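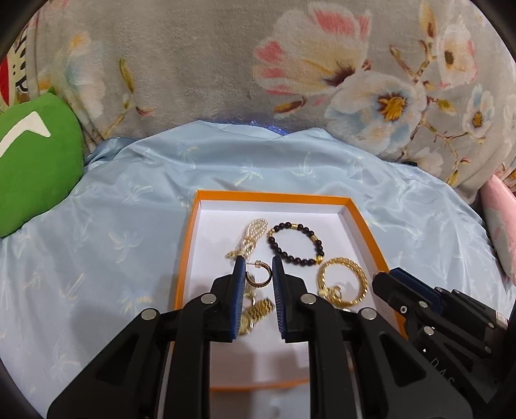
November 10, 2018
Prepared by Tahmineh Mousavi, Drikis

Section 5. Planning and Budgeting for a Two-Gripper Collection Station

5.1 Scope

This section applies to sites buying hand-held grippers for recording small-object handling in homes and similar rooms. Complete it before placing an order. Mounting, calibration and file transfer are covered in Sections 6 through 8. Sites that already own a pair of grippers can skip to 5.4.

5.2 Define the task before pricing hardware

1. Write down the smallest and the largest object the station has to handle. For jewelry sorting, the smallest is usually an earring with a thin post, and the largest is a bunched necklace or a bracelet.
2. Write down the container. Note its inside width, its depth and the height of its rim. Two open grippers have to enter it together without touching the sides.
3. Write down the surface under the container. Bedding, satin and blankets wrinkle and shift under load. A box on a bed moves more than a box on a table, and sessions run longer.
4. Decide whether both hands are needed. Picking a single ring takes one gripper. Untangling strands or working a clasp takes two.
5. Enter all four answers on the planning sheet. The supplier will ask for them.

Note: Do not size the grippers from the average object. Size them from the smallest one.

5.3 Choose finger pads

1. Order ridged pads for chain, rope-pattern and beaded pieces.
2. Order one set of smooth pads if the task includes flat or polished items. Ridges can skip on these.
3. Use one pad color across the whole site. Mixed colors within a recording set cause extra review work later.
4. Budget for replacement pads as a running cost. Do not enter them under the purchase price.

Caution: Ridged pads can mark soft plating and pearl coatings. Use costume pieces for all practice sessions. Do not use borrowed or insured items at any stage.

5.4 Work out the budget

The sheet has three cost lines. Fill them in this order.

1. Equipment. List grippers in pairs. Add one spare gripper for each five pairs in service. A site with fewer than five pairs still adds one spare.
2. Consumables. Enter pads, linkage pins and cleaning cloths. The Tedstead pilot spent $178 per station on these in its first quarter, most of it on pads.
3. Props. Enter containers, cushions, bedding and the objects themselves. The same pilot spent $1,363 on props across all stations. This line is the one most often left blank.

Add operator hours on the labor form, not here. Denise Bramwell approves the labor form separately, and a sheet with hours on it will be returned.

Note: Prices from Ledesma and Kurar are quoted without shipping. Enter shipping under Equipment. Kurar charges a second fee for split deliveries – ask for one shipment.

5.5 Check the room

1. Measure the clear space around the work area. The operator needs room for both elbows with the grippers pointed straight down.
2. Check the light over the container with the grippers in position. Gripper bodies throw shadows into a deep box. A box with a white lining helps.
3. List the bedding and cushions already in the room. Patterned fabrics are acceptable. Remove any fabric that carries a person's name or address.
4. Close off drains, floor vents and gaps beside the mattress. Small gold parts are hard to recover from all three.

Caution: Keep children and pets out of the room while loose earrings and rings are out. Close the box before leaving the room.

5.6 Set the order quantity

1. Divide the planned sessions per week by 37, the most that one pair has supported at Tedstead without a pad change during the week.
2. Round up to a whole pair.
3. Add the spare from 5.4.
4. Send the sheet to Aníbal Bedoya for stock check. Orders that arrive after the end of September move to the next budget year.

5.7 On delivery

1. Open and close each gripper fully. The jaws must move evenly and stop at the same point.
2. Check that all round pins on the linkage are seated flush on both sides.
3. Pick up one thin hoop earring from the prop set and hold it over the box. If it slips, reseat the pads and repeat.
4. Record the result on the receiving form and file it with the planning sheet.

Return any unit that fails step 1. Do not adjust the linkage on site – this voids the supplier's replacement terms.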